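How I Set Up a No-Blame Incident Log for a Small Office

I look after the computers for Caswood, a small parts supplier with a warehouse in Plurnendale, and until May our way of reporting a security problem was hoping somebody mentioned it in the hallway. We fixed that with a shared log, and you can copy the whole thing in an afternoon!

Step 1: Make the form short. Mine asks what happened, when you noticed, and whether you clicked, typed or sent anything. Names are optional. My first version was a monster (it wanted an asset tag, if you can believe it) and it sat there empty.

Step 2: Put the link where people already are. Ours is pinned in chat and bookmarked in every browser. I also set up a plain mailbox for the folks at our Siltbridge branch, who live in their email.

Step 3: Write down what won't get anyone in trouble. Clicking a bad link, losing a badge, sending a file to the wrong customer – all fine if you report it. Get your boss to sign off on this before you announce it.

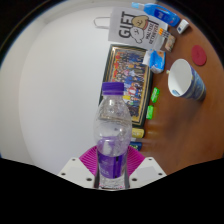
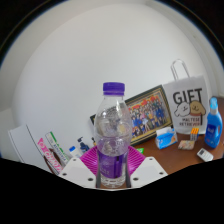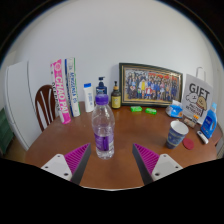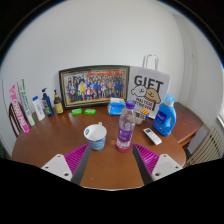 Water bottle in the first three, patterned cup in the last.

Step 4: Answer every report the same day. Even "got it, looking now" is enough. I keep a canned reply handy and then add a line of my own so it doesn't sound like a robot wrote it.

Step 5: Sort once a week. I tag each entry as email, password, device or door, then look for repeats. In our first month we logged 70 reports, and a big chunk were the same fake invoice from "Nigam Billing" – so I blocked the sender and warned everybody in one go.

Step 6: Share what changed. I post a short note with the fix and leave out who reported it. Keep it under a screen long or people will scroll right past.

If you're using a spreadsheet like I am, lock the header row and turn on version history before you let anyone in. I forgot the second one and spent a very long lunch retyping entries.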